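Bench Work at Grerkham: Gallery

The Grerkham table room opens in the morning and people bring in whatever they are making. It has been set up the same way since last January, with one long bench, shelves on the window side, and a few small light tables for finished or nearly finished things. The gallery is put together by Augustina Asante. Captions are by the makers unless noted.

There are 28 entries on the full list. This page covers the small tables only. The sewing and bookbinding entries are on page 2.

Fleso Table

The Fleso table is the pale one with the wood grain and plain walls behind and to the sides. People like it for small work, as the background stays quiet and parts are easy to see. 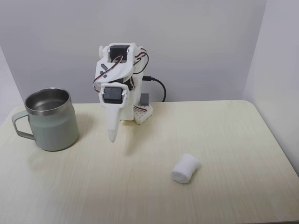 If you need an outlet, there is a power strip under the long bench.

Pins, buttons and short lengths of thread are in the drawers marked Quartey, after the hardware store that gave us the cabinet. The drawers have 156 compartments, and the labels on the bottom rows need redoing.

Notes on the other tables

Canine table: named for the dog bed that used to be under it. Clay and plaster only. Cover it with the canvas before you start and shake the canvas outside when you are done.

Corner table: paper models. Keep the window next to it shut.

Drying rack: 20 slots, first come. Put your initials on a piece of tape and stick it to the front of the slot, not to the work.

Adding your work

Leave a card with your name and one or two lines for the caption in the tray by the door. Long captions get shortened. If you want something taken off the page, tell Augustina and it will come down at the next update.

Next page: Sewing and bookbinding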